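Search this site Search Go

Kitchen walk-through, Dranbridge hall, before the August supper

By Shona Sutherland
Sunday, 7:40 a.m.

Went round with the sheet from Kelonach, same one as last time. Comments under each. OK = fine, FIX = before Sunday next, please.

1. Exits and hallway. OK. Back door sticks, opens with a shove. Folding chairs stacked too near it, moved them myself.

2. Extinguishers. Two on the wall, both in date. Pin tag missing on the one by the stove. FIX.

3. Prep surfaces and bowls. Wiped down, no chips. Stainless only for raw stuff, no wood.
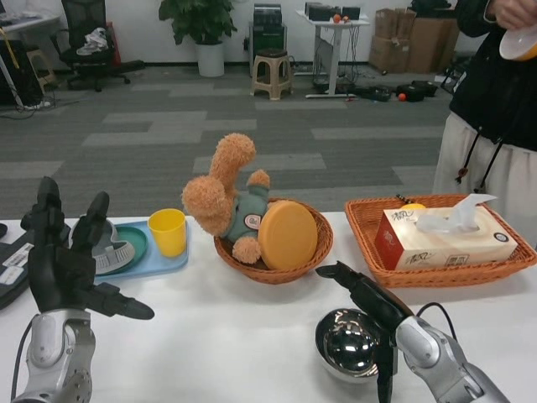
4. Fridge. Reads 2 degrees over where it should be. Turned the dial, check agian at noon. FIX if no change.

5. Hot water. Slow at the hand sink, fine at the big one. Yule came out for this in spring, ring them again.

6. Gas shutoff. OK. Label has faded, new one needed. Handle turns easy. Karkby valve, so the spare key is on the hook in the office, NOT in the drawer.

7. Dishes. Anything cracked goes in the trash, don't put it back on the shelf. Look inside the bowls too, dried-on food hides at the rim.

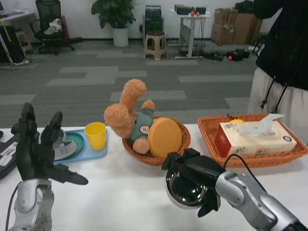
Same goes for the big pots. Lids went missing after the last supper, need three at least. Gas meter at 2,837, wrote it on the card.

8. Power strips. One under the serving window, daisy chained. Unplugged it. Coffee urns go on seperate outlets. FIX.

9. Trays and cups. Plastic ones OK for cold food only. Keep them off the stove top. 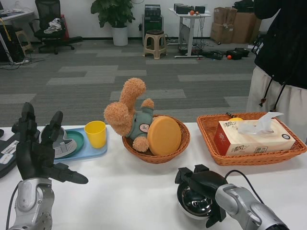 Item 9: tray and steel bowl on the white table.

10. First aid box. Burn gel low, bandages fine.

Not checked: attic hatch, no ladder.

Comments (3)

marlin_t: urns tripped the breaker last year too, use the hallway outlet for one

Dee: I have two pot lids at home, will drop off

Pat W.: fridge still high at noon. Called it in.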